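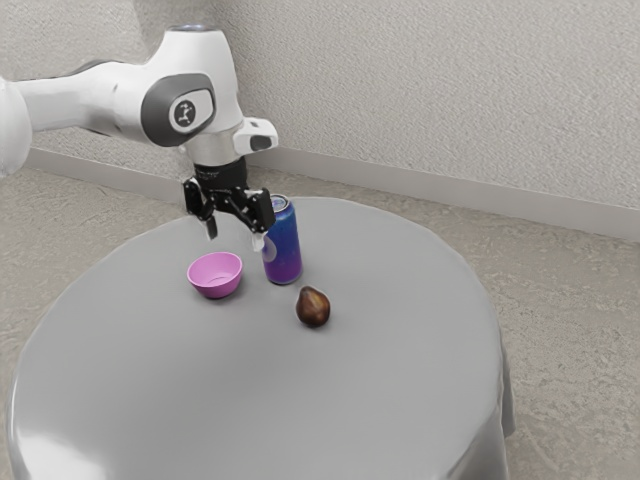
Re: Opening of the Flalbridge shop

Hi all,

Noemí Hinojosa wrote:
> Has anyone booked the choir for the opening in May? Father's blessing is at 9 and the radio people want to know who's singing.

Yes, me! I rang the Llanos choir last night and they'll come – they only ask for tea and a lift home. I've had 200 invitations printed and almost 150 have gone out already (my poor hand, all those envelopes). Duneo are lending us the chairs. Could somebody bring a second kettle?

See you there,
Ottavio Fontana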